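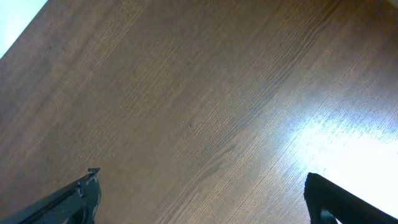

June 17, 2025

ok small-stuff purge, day two. drawers done, now the toys – the tiny ones that end up under the couch

rule is one shallow box. if it fits flat it stays. more than 19 things went in the donate bag already and I feel fine abotu it

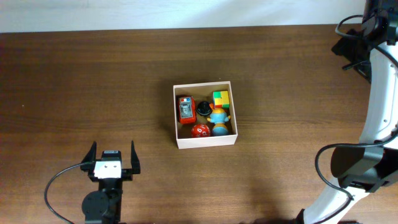 Svenja Brunner says lids or it doesn't count, everything walks off by January. fair. no lid yet tho

second pass now. red truck stays. the die is a maybe – belongs with the board games, which live in the hall closet, which is a whole other thread

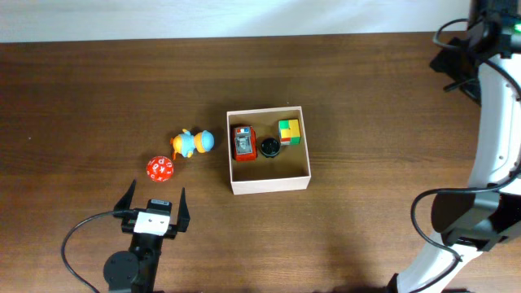

also the blue guy. no clue what set it's from. Tondov? keeping it anyway

puzzle cube is the hard one. never solved it, not once, got 8 videos saved on how

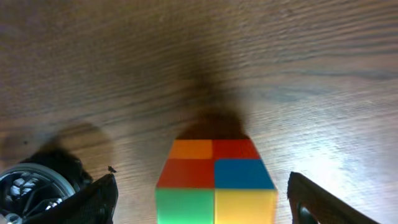

giving it til the end of the month then it goes to the Jesham swap shelf. anybody want it, dm me

next up – pens. so many pens. send hlep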